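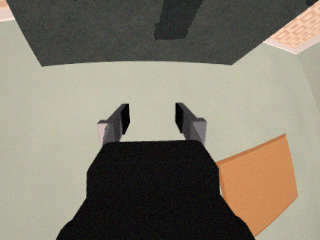 1/10/25 -- Equipment planning, cell 2, second pass

Working through the purchase list with Garba Tijani before the request goes up. Chinyere Lawal wants one number for the arm, one for the gripper and camera, and a separate line for consumables. Last year all three were lumped together and we lost track of what the pads cost us.

Where the simulation stands. The wrist view renders and the camera mount offset is in the model. Fingers sit symmetric about the gap with the jaws open. The gripper body takes up a lot of the view: at its widest it covers more than half the image width, and it hides part of the orange block at lower right. Garba asked whether that is a rendering choice or a real constraint. It is the mount position as drawn. If we buy the Fontes bracket we get the same position, so the same loss of view. The Sosudow bracket stands off farther and can be tilted, at the price of a longer cable loop.

Decision for now: quote both brackets. Run the block pick task in simulation with the two mount positions before committing. No point paying for a second camera if the longer bracket fixes it.

Gripper. Two candidates, both two-finger parallel.
Esason: $448 per spare finger set, pads bonded on. A worn pad means a new finger set.
Briteo: pads screw on, $63 a pair. Body price is higher and the quote is good through the end of October only.

We went through 15 pairs of pads on the old cell last year. At that rate the Briteo pads come to $945 a year. The Esason finger sets would be $6,720 for the same wear, which kills the lower body price in the first year. Garba thinks the bonded pads will last longer. Possibly, but the data sheet gives no cycle count and I will not budget on it. Asked the rep for one.

Lead times. Briteo says 8 weeks on the gripper. Arm is in stock at the distributor. Controller ships with the arm. The adapter plate we can cut here; drawing is done except for the dowel holes, which wait on the bolt pattern. Do not cut it from the catalog drawing. The last one was a revision behind and we scrapped a plate.

Work surface. The model has one plain surface color and soft light. The real bench top is scratched and sits under a window, so whatever detection numbers come out of simulation are a best case. Want a line in the budget for a matte top sheet and two diffused lamps. Chinyere will ask why lamps are on a robot request. Answer: cheaper than retuning the detector every time the blinds move.

Contact between the pads and the block is still using the default friction value. Needs a measured one. Can do that with a sample pad and the force gauge, if Briteo will send a sample -- emailed, no reply yet.

Not in this request: force-torque sensor, second arm, safety scanner upgrade. The scanner needs its own paperwork and would hold up everything else. Left a placeholder row in the sheet with no price in it.

Open items
Bracket quotes, both makers -- me
Bolt pattern confirmation in writing -- Garba
Cycle count on bonded pads -- waiting on Esason
Pad sample and friction test -- me, after the sample arrives
Split of capital versus consumables -- Chinyere to say which side finger sets fall on

Note on that last one: if finger sets count as capital, each replacement needs its own approval. Pads at $63 go on the shop card. Put that in the request in plain words, next to the yearly totals.

Sheet saved in the cell 2 folder, tab "gripper compare". Old tab left in place, do not use its shipping figures.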